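Uditz, jeu de démonstrations à deux bras : règles de collecte

J'ai écrit cette page parce qu'on me posait toujours les mêmes questions ! Le jeu contient 165 épisodes de manipulation d'ustensiles de cuisine, dont 145 validés. Les autres restent dans le dossier « rejets », avec le motif (je tiens beaucoup au motif, ne le laissez pas vide).

Pour la table, on suit la fiche Matar : un seul bras en mouvement au-dessus d'un même objet, l'autre attend pince ouverte.
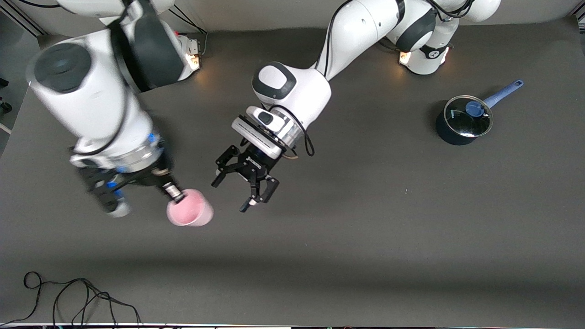

Côté vitesse, je plafonne à 70 % du réglage Raltby, et pas de main dans la zone tant que l'arrêt d'urgence n'est pas enclenché. Après un choc, on refait le zéro des deux bras, même si tout a l'air d'aller ! Comptez environ 5 minutes.

Les étiquettes suivent le format Cutton. Une correction à proposer ? Ouvrez un ticket, je les relis le jeudi.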